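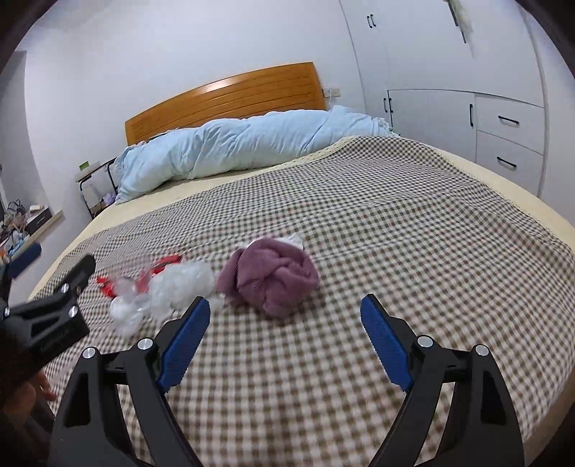 Clearing and making a bed with a gingham spread

A check pattern shows every error in alignment, so the order of work matters more than it does with a plain cover.

1. Clear the surface. Take off plastic first – bags, straps, packaging strips. Flatten any bag you intend to keep and fold it in thirds. Then lift off clothing and small cloths. Shake out knitwear before folding; a ribbed knit left in a ball will hold its creases.

2. Move the duvet. If it has been pushed up against the headboard, pull it off completely and lay it over a chair. Working around a rolled duvet drags the spread toward one corner.

3. Square the spread. Pick one line of checks and set it parallel to the headboard. Walk to the foot and check the same line from there. Correct at the corners only. Pulling from the middle bows the pattern.

4. Set the overhang. On a spread that only just covers the top, the mattress rim will show. Make the exposed strip equal left and right, or tuck the spread 40 mm under on both sides if there is enough cloth.

5. Return the duvet. Unroll it from the head end and smooth outward. A lace edge goes on last and is straightened by hand, never tugged.

Slatted or grooved headboards collect lint. Brush along the grooves with a dry paintbrush before step 3, and let the dust settle on the old sheet.

Notes by Hashini Weerakoon, revised 06/02/2018. Washing instructions for checked cotton are on a separate page.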